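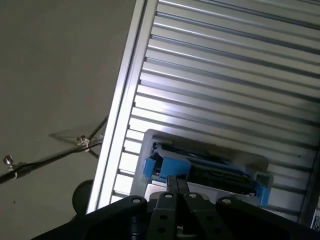
중고 데스크톱 컴퓨터의 저장장치 분리 및 재사용 절차에 관한 연구
전공 심화 프로젝트 결과 보고서

제출일: 2020년 1월 12일
지도: Kavinda Wickramasinghe
협력 기관: Fasbridge 자원순환센터

1. 과제 개요

본 과제는 교육기관에서 사용 연한이 지나 반출된 데스크톱 컴퓨터를 대상으로, 저장장치를 손상 없이 분리하고 재사용 여부를 판정하는 표준 절차를 마련하는 것을 목적으로 한다. 대상 장비는 Fasbridge 자원순환센터가 인수한 타워형 본체 150대이며, 이 가운데 내부 부품이 이미 제거된 3대를 제외한 147대를 실제 분석에 사용하였다.

저장장치는 본체의 다른 부품과 달리 이전 사용자의 정보를 담고 있어 취급 기준이 별도로 요구된다. 또한 기존 현장에서는 본체를 통째로 파쇄하는 경우가 많아, 정상 작동이 가능한 드라이브까지 함께 폐기되는 문제가 지적되어 왔다. 본 연구팀은 분리 단계의 작업 순서와 보관 방식을 정비함으로써 회수율을 높이고자 하였다.

2. 선행 검토

과제 착수에 앞서 센터의 기존 작업 지침을 검토하였다. 지침에는 본체 개방과 전원 분리에 관한 항목은 있으나, 드라이브 고정 방식에 따른 분리 방법은 기술되어 있지 않았다. 실제 작업자는 케이스의 구조를 그때그때 확인하며 작업하고 있었고, 이에 따라 대당 소요 시간의 편차가 크게 나타났다.

고정 방식은 크게 나사로 직접 체결하는 방식과 플라스틱 캐디에 끼워 케이지에 삽입하는 방식으로 구분된다. 후자의 경우 공구 없이 분리할 수 있으나, 걸쇠를 충분히 풀지 않은 상태에서 당기면 캐디의 레일이 휘거나 부러질 수 있다. 캐디가 파손된 드라이브는 동일 기종에 다시 장착하기 어려우므로, 캐디의 보존 역시 회수 품질의 한 항목으로 포함하였다.

3. 작업 환경 및 준비

작업은 학과 실습동의 알루미늄 작업대에서 수행하였다. 본체는 측면 패널을 제거한 뒤 내부가 위를 향하도록 눕혀 놓는 것을 원칙으로 하였다. 세워 둔 상태에서 작업하면 드라이브를 빼낼 때 본체가 흔들리고 케이블이 당겨지는 일이 잦았기 때문이다.

준비 단계의 점검 항목은 다음과 같다.

가. 전원 케이블을 분리하고 전원 버튼을 눌러 잔류 전하를 방전한다.
나. 작업자는 정전기 방지 손목띠를 착용하고 접지 상태를 확인한다.
다. 본체 관리번호와 제조사, 기종명을 기록지에 기재한다.
라. 측면 패널과 나사는 본체별로 구분하여 보관한다.

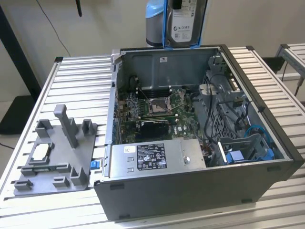
4. 분리 절차

먼저 드라이브에 연결된 데이터 케이블과 전원 케이블을 차례로 분리한다. 데이터 케이블은 커넥터 몸체를 잡고 수평으로 당기며, 선을 잡고 당기지 않는다. 초기 시험에서 발생한 커넥터 손상은 모두 선을 잡아당긴 경우였다.

다음으로 캐디의 고정 부위를 풀고 드라이브를 케이지 밖으로 꺼낸다. 이때 다른 케이블 다발이 드라이브의 이동 경로를 막지 않도록 미리 한쪽으로 정리한다. 연구팀은 케이블 정리를 별도 단계로 명시한 이후 작업 중단 횟수가 뚜렷하게 줄어든 것을 확인하였다.

꺼낸 드라이브는 캐디에 끼운 채로 이동한다. 캐디에서 드라이브를 바로 분리하는 방안도 검토하였으나, 기판면에 손이 닿을 가능성이 높고 기종별 캐디의 짝을 맞추기 어려워 채택하지 않았다.

5. 취급 및 외관 검사

분리한 드라이브는 라벨면과 기판면을 모두 검사한다. 라벨면에서는 모델명과 일련번호의 판독 가능 여부를 확인하고, 판독이 되지 않는 경우 보류로 분류한다. 기판면에서는 부품의 탈락, 그을음, 부식 여부를 살핀다. 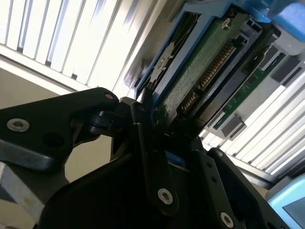
커넥터부는 금색 단자의 휨과 변색, 이물질 부착 여부를 중점적으로 확인하였다. 데이터 단자와 전원 단자는 길이가 다르므로 각각 별도의 칸에 결과를 기록하도록 기록지를 수정하였다. 단자에 이상이 있는 드라이브는 통전 시험을 실시하지 않고 보류함으로 옮긴다.

외관 검사를 통과한 드라이브는 자가진단과 표면 검사를 거친 후 전체 영역 덮어쓰기로 데이터를 소거한다. 소거 기록은 일련번호와 함께 보관하며, 소거가 완료되지 않은 드라이브는 재사용 대상에서 제외한다.

6. 결과

분석 대상 147대에서 회수된 드라이브는 241개이다. 상당수 본체에 드라이브가 둘 이상 장착되어 있었다. 분리 과정에서 캐디가 파손된 사례는 2건이며, 모두 절차서 개정 이전의 초기 시험에서 발생하였다.

기종별로는 캐디 방식의 본체가 나사 체결 방식보다 작업 시간이 짧고 작업자 간 편차도 작았다. 다만 케이지 주변에 케이블이 밀집한 기종에서는 정리에 시간이 소요되어 두 방식의 차이가 크지 않았다.

7. 한계 및 향후 계획

본 과제는 한 기관에서 인수한 장비만을 대상으로 하였으므로 소형 케이스나 일체형 기종에는 결과를 그대로 적용하기 어렵다. 작업자의 숙련도가 소요 시간에 미치는 영향도 충분히 분리하여 분석하지 못하였다.

개정 절차서와 기록지 양식은 3월 중 센터에 전달할 예정이며, 이후 현장 작업자의 의견을 반영하여 보류 판정 기준을 보완하기로 하였다. 회수한 캐디의 기종별 호환표는 부록에 수록한다.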